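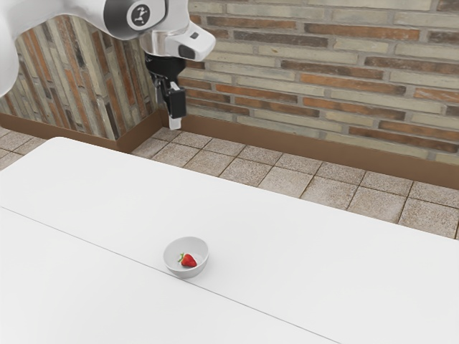
Ticket: Evaluation success rate does not reproduce between two machines
Project: Dostance
Component: sim evaluation, fruit-and-bowl task
Opened by: Malou Ketilsson
Assigned to: Maricel Layug
Status: closed, fix merged in August

Description

I run the evaluation of the Prado policy in simulation, 300 episodes per checkpoint, with the strawberry in the white bowl and the arm starting high and away from the table. On machine Luvden I get 231 successes. On machine Fitex, with the same checkpoint and the same seed list, I get 174. The difference is too big for noise, and it stays when I repeat the run.

Steps to reproduce

Load the checkpoint from training step 559k.
Start the evaluation with the default config and the fixed seed list.
Compare the summary file from both machines.

Expected: the same numbers, or a difference of a few episodes.
Observed: 57 episodes less on Fitex.

Comment by Maricel Layug

Thank you for the clear report. Could you please check three things for me? The renderer version, the control frequency, and whether the first observation is the same on both sides. Please save the first image of episode 10 from each machine, before the policy gives any action.

Comment by Malou Ketilsson

Renderer version is the same. Control frequency is the same, I printed it from inside the loop and did not trust the config. The first images look identical to my eye: same brick walls, same bowl on the seam of the table, same direction of the strawberry. I subtracted one from the other and the result is zero everywhere. So the problem must come later.

Comment by Maricel Layug

Then please log the action chunks also. The policy predicts 10 actions and we should execute only the first 4 before we ask it again. I would like to see at which step the two machines separate.

Comment by Malou Ketilsson

I have the logs now. Steps 1 to 4 agree to the last digit. At step 5 they separate. On Luvden there is a new prediction at this step – on Fitex there is none, and the arm continues with the old chunk until step 10. It means Fitex executes all 10 actions without looking again. In the failed episodes the gripper comes down beside the bowl and has no chance to correct.

I searched where the value is read. The option was renamed in the config, and the installation on Fitex still has the old name in the code. It does not find the option, so it silently takes the full chunk length.

Comment by Maricel Layug

Good find. I reproduced it here. The fix has two parts: the old name is removed, and a missing option now stops the run with an error. I also write the executed chunk length into the summary file.

Comment by Malou Ketilsson

I updated Fitex and repeated the evaluation. 231 of 300, the same as Luvden, and the list of failed seeds is also the same.

One remark for the result table. The row "open loop, 10 steps" was measured on Luvden with the option set by hand, and it gives 174 too, so this row stays valid. The two older checkpoints were evaluated only on Fitex and must be run again. I marked them in the table and will start them tonight.

Comment by Maricel Layug

Agreed. Please open a separate ticket for the two checkpoints. Closing this one.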